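绿灯之下的力矩漂移
一条家务机械臂的停机故障与排查经过

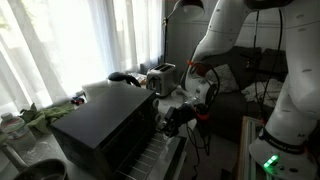

Kedthorpe公寓测试点的Veka机械臂在去年12月开始出现无报警失力。故障的表现很单一：手臂执行开合烤箱门的任务时，末端在接触前停住，关节保持使能，控制器不报错，夹爪却不再响应闭合指令。操作台的布置与普通家庭厨房接近，黑色台式烤箱后面是双槽烤面包机和电水壶，手臂须从烤箱右侧自上而下接近，腕部和肘部的几根黑色线缆悬垂在外，随姿态摆动。底座的绿色状态灯只反映主控制器和伺服母线的状态，末端工具不在其监测范围之内。后来的分析表明，这两处设计恰好叠加在一起。

最初的怀疑对象是力矩传感。日志里，第六轴的外力估计值在停顿前会出现缓慢漂移，幅度不大，没有达到碰撞检测的阈值。测试组据此重新标定了负载参数，把夹爪、腕部支架和线缆的质量一并计入，随后恢复运行。漂移减小了，停顿照旧。更换一只同型号夹爪后，故障在第二天再次出现。

真正有用的线索来自姿态统计。测试组调出211次开门任务的记录，逐条比对关节角，发现停顿全部集中在第六轴转角接近330度的一段。这一轴的软限位允许多圈旋转，规划器在避让烤箱门时，会选择绕远的一侧回转，路径长度相差很小，线缆却因此多缠半圈。张力沿线缆传到夹爪接头，外力估计随之漂移；张力再大一些，接头内的通信线瞬时断开，夹爪掉线。

掉线后的处理逻辑使问题更难辨认。Veka的夹爪驱动由Brellen提供，通信中断时，驱动按默认设置保持最后一次位置，每隔200毫秒尝试重连，重连期间上报的状态仍是掉线前的缓存值。上层程序读到“就绪”，便继续等待闭合完成。手臂一侧没有任何异常，绿灯常亮。现场人员从外观上看到的，是一台状态正常、正在等待的设备。

安全方面的隐患也在这里。Kedthorpe的现场规程规定，进入手臂工作范围前须确认设备处于停止状态，而部分人员习惯以手臂静止作为依据。在这种故障下，手臂静止但仍在使能，通信一旦恢复，积压的闭合指令会立即执行，任务随后继续。测试组在台架上复现了这一过程：接头受拉断开，松开线缆，夹爪在没有提示的情况下合拢。现场记录中没有人员受伤，但有一次，操作者取下托架时夹爪突然动作，事后被登记为未遂事件。

整改分三项。规划器对第六轴增加了累计转角约束，禁止同向绕行超过半圈；夹爪驱动改为通信中断3个周期后置故障位，清空指令队列，重连须人工确认；线缆改用Mrema的柔性护套，在腕部和肘部各加一个固定点，接头不再承受拉力。状态灯的逻辑也作了修改，末端工具离线时转为黄色闪烁。前两项属于软件更新，当天即可完成，护套则要重新核算弯曲半径，花的时间最长。

更新后的配置于4月18日投入运行，至本文截稿未再记录到同类停顿。遗留问题有两个。其一，柔性护套增加了腕部的转动阻力，低速段的外力估计需要重新辨识，目前仍沿用旧参数。其二，累计转角约束使部分目标位姿不可达，手臂在靠近台面后侧取物时须先退回中间位姿，单次任务时间有所增加。测试组倾向于接受后者，前者待下一轮标定处理。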